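Zavwood
Products
Service Parts
Safety Notices
Support

Home > Service Parts > Cable and Hose Guides > Kaltix Wrist Hose Guide, Revised

Kaltix Wrist Hose Guide, Revised

Part number: KX-427-R
Replaces: KX-427
Status: In stock
Sold as: Kit, one per arm

Safety notice: The original KX-427 guide has been withdrawn from sale. If you have one fitted, stop using the arm at full speed and read the section called "What went wrong" before you order.

Overview

The revised Kaltix guide carries the air hoses and signal cable past the last joints of a robot arm and down to a finger gripper. It is meant for bin picking cells, where the wrist turns often and the gripper goes down between the side walls of a bin. It fits the same mounting holes as the first version. No drilling is needed, and the arm does not have to be taken off its base.

What went wrong

In January we had two reports of grippers opening without a command. Both were on picking cells with the original guide. In each case the small clip on the wrist side had cracked. The air hose slid out of the clip and got pinched between the joint and the gripper bracket when the wrist turned past a certain point. Air pressure at the gripper dropped and the fingers let go.

Nobody was hurt. At one site the dropped part landed back in the bin. At the other, a metal part hit the edge of the bin and went over the side onto the floor inside the fence.

Adaeze Iyamu in our service shop took both clips apart. The crack starts at the inside corner, where the plastic is thinnest, and it can't be seen with the hose in place. A clip can look fine from outside and still be most of the way through. We ran new clips from the same batch on our test arm and the first one failed after 2,000 wrist turns. That is far too low for this kind of work.

A second fault came up during the same tests. With the original guide it was possible to leave too much slack at the last tie. The loop then swung out and could catch on the bin wall on the way down. We did not have a report of this from a customer, but the old instruction sheet did not give a loop size and it should have.

What has changed

The clip is now steel with a rubber liner. The inside corner is rounded.
The liner is orange so it shows if it has worked loose.
The kit includes a bend gauge for setting the hose loop.
The instruction sheet has been rewritten by Jomar Aquino and now has its own page on checking for pinched hoses.

In the kit

Steel clip with liner (2)
Cable ties, black (6)
Bend gauge
Mounting screws
Instruction sheet

The gripper, hoses and air fittings are not included. If a hose has been pinched, replace the whole length. Do not cut out the flat section and join it.

If you have the original guide

Lock out the arm and bleed the air before you touch the hoses. Move any parts out from under the gripper first, as the fingers may open when pressure goes.

Take the hose out of each clip and look at the inside corner under a good light. Throw away any clip with a white line or a crack. If both clips look sound, you may run the arm at reduced speed until the new kit arrives, with a check at the start of each shift.

Owners of the original guide get the revised kit at no charge. Send us the order number or a photo of the label on the old guide. We do not need the old parts back unless one has failed, in which case please bag it and mail it to the service shop, marked for Adaeze Iyamu.

Fit

Works with the Brolerell and Ackroyd wrist brackets. For other brackets, call before ordering and ask for Tanko Ogundipe.

Not for use with vacuum grippers. The liner is too narrow for the larger hose.

Related items

Kaltix Hose Set
Brolerell Wrist Bracket
Ackroyd Wrist Bracket
Pressure Drop Switch, Panel Mount

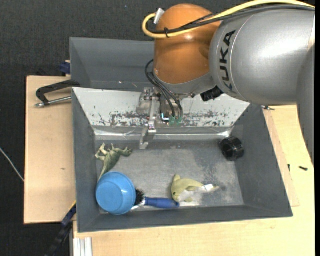

Finger gripper over a picking bin, with the hoses running down from the wrist to two green connectors.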